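Apr 26, 2022

I finally wrote down our demo rules at Clirwood, and I'm so happy with them! When a person shows a robot a job, the job has to be done the same way every time – same start, same finish, hands in view. We have 677 demos so far and want 2,000, so sloppy habits get expensive fast.

My favorite rule came from Slavica Tomić: if you fumble, keep going and fix it like you would at home. The robot needs to see a recovery too (I used to stop and throw those away, 57 of them back in November – ouch). Rule two is dull but great: write down what's on the table before you begin. Folding a cloth near a spill is a different job from folding it on a clean top, and the notes should say so. Next up is a rule for how long one person can go before a break.

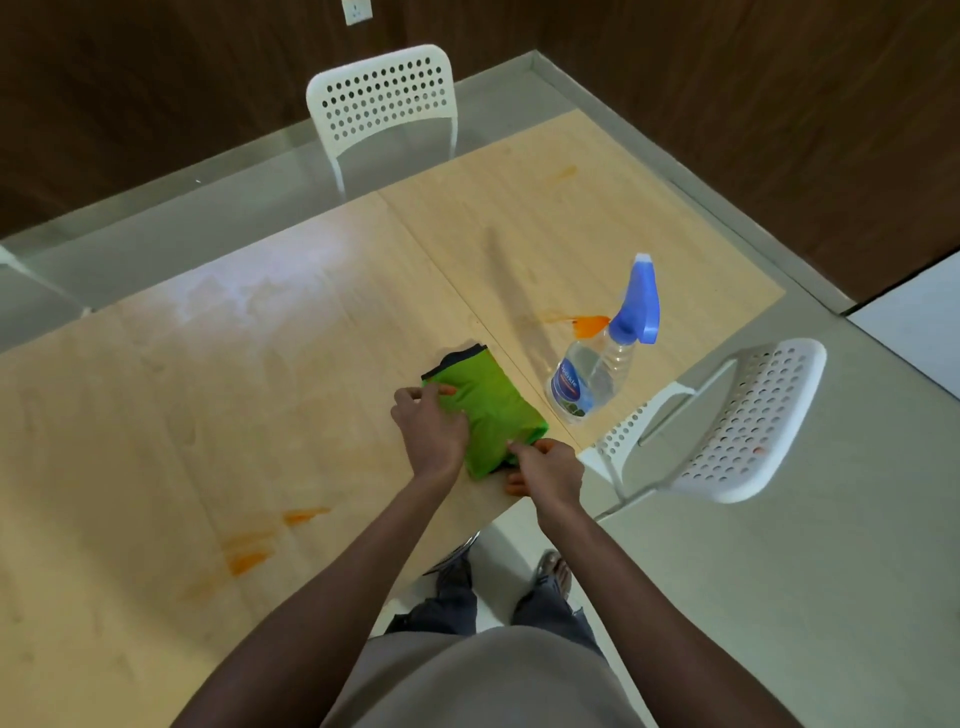
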